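The white table, week two

I have finally cleared the white table. If you've been reading for a while you'll know this is the table that was meant to be my sewing spot and ended up as the place where everything in the house came to lie down.
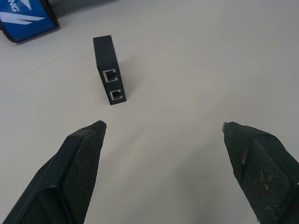

So the rule I've set myself is that a thing only gets to live on the table if I've touched it that day. Everything else goes back where it belongs, or gets a home found for it, or goes in the op shop bag by the back door (which is on its second bag already!). I thought I'd be terrible at it. I've been a bit terrible at it, but the top is still mostly clear and I can wipe it down in one go without shuffling piles from left to right and back again.

The big clean-out took a whole afternoon in September and I did keep a tally, because I'm that sort of person - 257 bits and pieces came off that table and out of the two drawers next to it. Buttons I counted as one lot or we'd still be here. There were 15 pens, most of them dead, and a Plukska catalogue so old that I'd circled a lamp in it for the flat before this one. I never bought the lamp. I still quite like the lamp.

The small boxes are what get me. I can't throw out a good little box. Black ones are the worst, they look so smart sitting there, and I always reckon I'll use them for presents or for spare screws, and then I open the cupboard and there are all the other little boxes I was saving for presents and spare screws. I've now put the best ones inside a bigger Gendberg tub on the top shelf and when the tub's full, that's it.

A few people asked what I clean the top with. It's a matte white so it shows every single mark, tea especially, and I did go through a stage of scrubbing at it with the rough side of the sponge, which I'd not recommend as it left a shiny patch near my chair. These days it's warm water, a drop of dish soap and an old tea towel. I tried the Kamel spray that everyone raves about and it was fine, smelled of lemons, left streaks. Back to the dish soap.

Next up is the hallway cupboard, where the vacuum lives along with the Zerneo shelving I bought two years ago and haven't put together. I've found the instructions and one of the bags of bolts. The other bag was not on the table, or in the drawers, so if I go quiet for a while I'm probably on my hands and knees looking under the couch with a torch.

Also the basil has come back, I'd written it off completely.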